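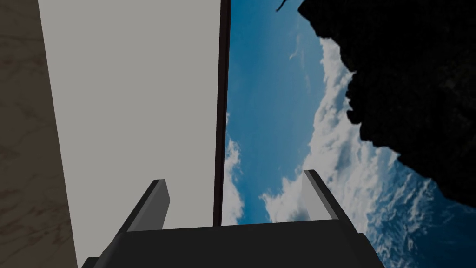
Shadow banding on flat gray surfaces after print conversion

I prepare page proofs for a small catalog printer, and dark grays are closing up on uncoated stock. Anything below a certain tone prints as one solid patch. My test render goes from a dark charcoal base to a pale, almost white strip on the inner face of the right finger, and the pale end prints fine. The dark end loses its steps. The file is RGB, converted to CMYK at export in Plimeo. Total ink is set by the default profile. Is this dot gain, or am I converting wrong?
Aitana Cordero

Probably both. Uncoated paper can gain 20 percent or more in the midtones, and the default profile in most layout programs assumes coated. Get the uncoated profile from your printer, convert with relative colorimetric, and turn on black point compensation. Then soft proof with paper white simulated. If the steps are gone on screen, they were lost in conversion. If they are still there, look at the press or the plate curve.
Unai Palacios

Just lighten it. I add a curve to everything and it comes out OK.
Skindville

A blanket curve will wash out the highlights. Pin the top quarter first and lift only the shadows.
Unai Palacios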